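Wanted: people who don't believe in sleep advice, for a sleep advice study
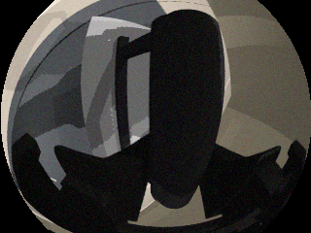 ## What we're doing

Kerside is looking for adults to take part in a home study of bedtime habits. We want to find out if the usual advice does anything. You know the advice. No screens after nine, no coffee after lunch, a cool room, a warm bath, lavender on the pillow, get up at the same hour every day including holidays. It gets printed on posters, repeated by relatives and sold back to us as an app.

Some of it may be right. We have read a lot of the papers behind it and came away less impressed than we hoped to be. Many were done on college students who slept in a lab for two nights with wires on their heads. A fair number asked people to remember how they slept last month, and most people can't tell you how they slept on Tuesday-whatever-it-was. Others tested five habits at once, got a small improvement, and gave the credit to all five.

So we are running our own, with one habit per person, at home, for long enough to get bored of it.

## Who we want

We need 280 people. As of this posting 125 have signed up, and too many of them are enthusiasts. They own the special glasses. They have opinions about magnesium. We're glad to have them, but a study full of believers tends to find what believers expect, and we'd like the rest of the places to go to people who roll their eyes a bit.

You can apply if you:

- are 21 or older
- sleep at home most nights
- don't work night shifts
- are not being treated for a sleep disorder right now
- can fill in a paper diary every morning without being chased

You do not need to sleep badly. Bad sleepers are welcome, and so are people who drop off the minute they lie down and wonder what everyone else is going on about. If you have a baby in the house, please wait until the next round. We tried including new parents in the January pilot and their diaries were mostly a record of the baby.

Partners can both apply. You will be put in the same group, as we have yet to work out how one half of a couple keeps a cold bedroom and the other half doesn't.

## What you'd do

The study lasts ten weeks. For the first two weeks you change nothing and keep the diary. We mean nothing. People hear "sleep study" and start going to bed early out of guilt, and then we have no idea what their normal is.

After that you are put into a group by chance. The groups are:

1. No screens in the last hour before bed
2. No caffeine after noon
3. Same wake-up time every day
4. Cooler bedroom
5. A cup of herbal tea at bedtime, which we don't expect to do much

There is also a sixth group that keeps the diary and does nothing else. You can't pick, and you can't swap with your sister. If you know you could not stand one of these for six weeks, don't apply and then quietly cheat. We would much prefer a smaller study to a dishonest one.

The last two weeks you go back to living however you like, and we see if anything sticks.

The diary is one page a day. When you went to bed, when you think you fell asleep, how many times you remember waking, when you got up, and how you felt at ten in the morning. There is a box for anything odd, such as a smoke alarm or a fight with a landlord. Please use it. In the pilot we had a whole week of terrible nights from one street and only learned at the end that the gas company had been digging it up.

You will also get a plain wristband from us that records movement. We don't trust it much. It thinks a person lying still with a book is asleep. We use it to catch big gaps between what people write down and what they did, and for nothing else. It has no screen and will not give you a score in the morning. Several people in the pilot asked for a score. We said no, and we'll say no to you too.

## What you get

- $274 if you finish all ten weeks, paid by check
- half of that if you stop after the sixth week, for any reason
- a copy of your own diary, typed up
- the results, whatever they are

You will not get better sleep, or at least we can't promise it. If you've seen other notices that do promise it, ask them how they know.

There is no prize draw, no discount code and nothing to buy. The tea is supplied. It is fine tea.

## Who is paying for this

You should ask this about any study, so we'll save you the trouble. The money comes from the Naqvi fund, a small family trust that pays for public health work in this county. They don't sell mattresses, pills, blinds or apps. They have seen the plan and they don't get to change the write-up.

We were offered money by a bedding company as well. They wanted to read the results first and "discuss timing," so we turned them down. The study is smaller than it might have been.

The wristbands were bought at full price from Runport. They don't see your data.

## Your information

Your diary goes under a number and your name is kept in a separate locked file. After the results are out we destroy the list that connects the two. The numbered diaries are kept for other researchers who want to check our sums, and we hope somebody does. If you'd like yours left out of that, there is a box on the form and it costs you nothing.

We don't ask about income, politics or religion. We do ask about alcohol, and we know people shave a drink or two off the answer. Try not to.

## Some things people have asked

**Is this about proving that sleep advice is nonsense?** No. We would be pleased to find that one of these habits works well, as all of them are cheap. But the last few times we looked hard at something everybody knew, it came out weaker than advertised, and we're going in with that in mind.

**My watch already tracks my sleep. Can I use that?** You can wear it if you want, but we won't take the numbers from it. We'd ask you not to look at them before you fill in the diary. People who read that they slept badly have a habit of feeling tired.

**What if I take naps?** Write them down. The page has a line for it.

**I drink coffee at eight at night and sleep fine.** So we hear from a lot of people. Please apply.

**Can I drop out?** Yes, at any point, with no explanation. A short note saying why is useful to us but it's up to you.

**Will you call me?** Once, in the third week, to make sure the diary makes sense. It takes a few minutes. We leave one message and don't keep ringing.

## How to apply

Pick up a form at the Asomora library desk or write to us and we'll mail one. Fill in both sides. The back page has the health questions and about a third of people miss it, so please turn it over.

There's a short meeting before you start, where you get the diary and the wristband and can ask whatever you want. Bring reading glasses if you use them, the consent form is long and we would like you to read all of it. If you sign it in under two minutes we will probably hand it back.

Questions go to Bayu Krishnan, who runs the study day to day and answers letters himself. He is slow in the mornings. Draw your own conclusions.

Posted May 11, 2019. We'll take this notice down when the places are full.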